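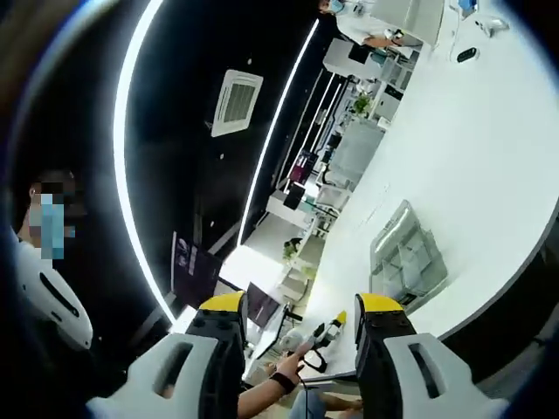
Dumska Bead & Wire Studio, Filholm
Spring safety walk-through, with my comments
Done in May, before the evening classes start up again

I do this walk-through with a clipboard and a coffee, usually around 8 in the morning before anybody wants to be let in. The form itself is one page. The comments are mine and they run long, sorry, but people kept asking me what "OK" meant next to half the items, so now you get the whole story. Marks are OK, FIX or WATCH.

DOORS AND WAYS OUT

1. Front door opens fully from inside without a key. OK
Still sticks a little when it's humid. One good shove and it goes. If the shove turns into two, tell me and I'll plane the bottom again.

2. Back door clear, inside and out. FIX
There were flattened shipping boxes leaning on it from the big spring order. I moved them myself and they're in the recycling now. Please, please don't start a new pile there, even for an afternoon!

3. Exit signs lit, battery test done. OK
Held the test button on each one and they stayed on. The back sign has a buzz to it but it lights up fine.

4. Aisles wide enough to walk with a tray in both hands. OK
My test is very scientific: I carry a full tray from the sink to the kiln corner and see if I hit a chair. No chairs hit.

FIRE

5. Extinguishers charged and tagged. WATCH
Needles are in the green on all of them. The one by the torch bench is due for service soon and I've called Marchetti Fire & Alarm to get on their list. They like to come early, so whoever opens that morning will need to be on time.

6. Smoke alarm test. OK
Loud. My ears are still ringing as I write this.

7. Kiln corner: nothing stored within 3 feet. OK
The Clorkus kiln got its own taped-off square on the floor last year and it has helped a lot more than the sign ever did. I retaped one side where it was peeling. Somebody had set a sweater on the stool just outside the line, which is technically allowed, but come on.

8. Torch hoses, soapy water test. OK
No bubbles at any of the fittings. I do the hoses slowly and then do them again, and I'd ask anyone else filling this in to do the same. Strikers are hung up, lighters are not welcome at the torch bench.

TABLES AND SUPPLIES

9. Tables steady, tops clean, edges not chipped. OK
I lean on every corner. One leg needed its foot screwed down a turn. We wipe the tops at the end of each class with a damp rag, never dry, so glass dust doesn't go flying around. White tops are a pain to keep nice but oh boy do they show you a stray seed bead or a wire end.

10. Containers whole, lids fit, no cracked corners. FIX
Tossed a few. Cracked plastic will cut you just as well as glass will, and the cracks always seem to be right where your thumb goes. Before you put a container back on the shelf, run a finger (gently!) around the rim. Anything that catches goes in the trash, even if it's your favorite. 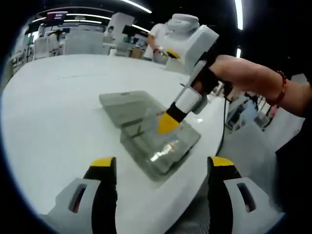
See-through container on the white table.

11. Sharps jar for wire ends and broken needles, less than three-quarters full. WATCH
Getting up there. I'll swap it before classes start. Wire ends go in the jar and not in the regular trash, where they poke through the bag and get whoever takes it out. That was me, twice.

12. Small parts sorted and closed up when not in use. WATCH
Crimps, jump rings and magnetic clasps are the ones I worry about, the magnetic clasps most of all, with little kids coming along on family night. Those should go up on the high shelf before the doors open and stay there. For everything else I like a divided box with a hinged lid, the kind where the lid folds all the way back and lies flat on the table, so you're working out of the compartments and don't have it flopping down on your fingers. When you're done, close it and push the little latch tab in until you feel it catch. Pick it up with the tab undone and you'll be on your hands and knees sorting size 11s until dinner.
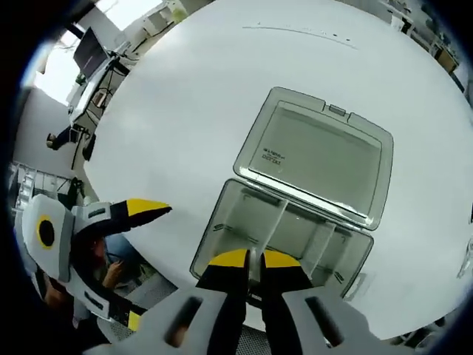 Labels on the cleaning and etching supplies come next, item 13, and I'm marking it FIX. Two spray bottles had lost their labels completely, so I dumped them and made fresh. Marker rubs off when your hands are wet, so use the printed labels with clear tape over them. The same goes for anything a student might pick up and guess about, and I'd rather have it on the outside where you can see it. The smoky box with the thin dividers has a bit of print inside its lid that's way too tiny to be any use from where you'd be sitting, so put your own label on the front of a box like that. Pickle solution stays in its own crock with its own lid, away from the drinks.

POWER AND AIR

14. Cords and power strips. OK
No frays, nothing daisy-chained, nothing under the rug.

15. Vent fan over the torch bench. WATCH
Pulls a tissue up just fine but it's louder than it was. I cleaned the filter. Next person, listen for a rattle.

FIRST AID

16. Kit stocked, nothing expired. FIX
Burn gel was out of date, and we're low on the small bandages (always the small ones). Both are on the shopping list, along with more than 10 pairs of safety glasses to replace the scratched ones.

Next walk-through is in the fall. Copies go in the blue binder by the sink, newest on top.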